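**Seltar 2000 leaves gray marks on white cotton, is it the plate or my water?**

**marzipan_k**
Hello to all. I read this forum for a long time but I did not write before, so please excuse me if this was discussed already. I used the search and found only threads about the older model.

I have the Seltar 2000 steam iron since December. With dark clothes I am very satisfied. With white cotton it leaves light gray marks, mostly near the collar and along the seams, where I go slowly. The marks are not greasy. They come out in the next wash, but then I must iron again and I get new ones.

What I tried until now:

- wiping the plate with a wet cloth when it is cool
- the self-clean function, two times
- lower heat (the cotton stays wrinkled, so this is not a solution)

Our tap water is very hard. On the kettle you can see it after one week. Should I buy distilled water, or is the plate already damaged?

---

**oldboiler**
Distilled water. Next question.

---

**tuesdayless**
> Distilled water. Next question.

Please don't. The Seltar manual says in the water section that you should not use only distilled water, because the iron can spit. I had the same model and it did spit, big drops, right on a shirt front. Mix it half and half with tap water.

---

**oldboiler**
I have used pure distilled in three irons for years and none of them spit. Spitting comes from people who press the steam button before the iron is hot.

---

**tuesdayless**
Maybe your irons are different from mine. I waited for the light every time. I can only tell what the manual says and what happened on my shirt.

---

**pernille_ironing**
I think both of you are talking about the water and nobody asked about the detergent. Marzipan, which detergent do you use, and how much? When there is too much detergent left in the cloth, the hot plate burns it and you get a gray or light brown film. It collects at seams and collars, because these places are thick and they do not rinse so well. This sounds very much like your description.

Hard water makes it worse, by the way. The rinse is weaker and people put more powder to compensate.

---

**marzipan_k**
Thank you for the quick replies. I use Truvinell powder, the one for white laundry. I fill the cup to the upper line, as the package says for hard water. The machine is a small one, I must admit, so perhaps the upper line is too much for it.

I also use fabric softener from the same firm. Is this a problem too?

---

**pernille_ironing**
Yes, I would stop the softener first. It stays on the fibers on purpose, this is how it works. On a hot plate it becomes sticky and then it catches everything. For towels and for things you iron I don't use it at all.

Then take two thirds of the powder and add one extra rinse. Do this for a few washes before you spend money.

---

**nodofan88**
Or sell the Seltar and get a Nodo. I never had a single mark with mine, and I have the hardest water in the region. The ceramic plate is so much better.

---

**oldboiler**
A ceramic plate collects burned softener the same as a steel one. It is just easier to wipe. And the Nodo tank is tiny, you refill it in the middle of every bed sheet.

---

**nodofan88**
I don't iron bed sheets, so I would not know. Life is short.

---

**ljubi_m**
I want to add something about thick white things, sweatshirts especially. They are much worse than shirts. The inside is brushed and it holds the detergent like a sponge, and then the steam pushes it out to the surface, in the side where your iron is. With shirts I have no marks, with sweatshirts I had them every time until I changed the rinse.

Also be careful with printed logos and printed text. Never put the plate directly on a print. It can soften, stick to the plate, and then you carry the color over the rest of the white cloth. I ruined one very nice hooded sweatshirt in this way and I was angry for a week.
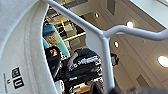 How should a sweatshirt with a print be ironed? Turn it inside out, set the heat to medium, and keep a thin cotton cloth between the plate and any place where there is print on the other side.

I use an old pillowcase for the cloth. It must be one that was washed many times, because a new one can leave lint.

---

**tuesdayless**
I agree with the inside out, but I would not steam over the print even with a cloth. Dry heat only. With the steam, the edges of my prints started to lift after some months.

---

**ljubi_m**
It depends on the type of print, I think. The rubbery ones don't like steam, you are right. The ones which you can't feel with the finger are fine with it, in my experience.

---

**oldboiler**
Who irons a sweatshirt? Hang it up wet and straight and it is done.

---

**pernille_ironing**
People who have a dryer and forget the laundry in it overnight. I am one of them.

---

**marzipan_k**
I will try everything in order: first no softener, then less powder, then the extra rinse. But the plate should be cleaned also before, no? Otherwise I test with a dirty plate. What do you use? My neighbor says toothpaste, but I am afraid of scratches.

---

**oldboiler**
Not toothpaste. Depends on the brand, but many have abrasive in them. I use the Debnath stick. You rub it on the warm plate, wipe with a cloth that you don't need anymore, repeat until the cloth stays clean. Open a window, it smells terrible.

---

**tuesdayless**
Here I agree with oldboiler, for once. The Debnath stick is good. Be careful around the steam holes. If it melts inside, you get white crumbs on the next shirt. I clean the holes with cotton swabs after, when the iron is unplugged and cold.

---

**nodofan88**
Vinegar on a cloth also works and costs almost nothing.

---

**pernille_ironing**
Vinegar on the outside of the plate, fine. But please never in the tank, unless the manual permits it. It can damage the seals.

---

**marzipan_k**
I come back with a report, as I promised to myself.

I cleaned the plate with the stick. The cloth became brown, I was a little ashamed. I stopped the softener and I take less powder, with the extra rinse. For the water I use now the half and half mix.

I ironed four white shirts and there was only one small mark, on a cuff. I know that I changed many things at the same time, so I can't say which one helped.

---

**oldboiler**
It was the water.

---

**pernille_ironing**
It was the softener. Marzipan, put the tap water back for one week and tell us.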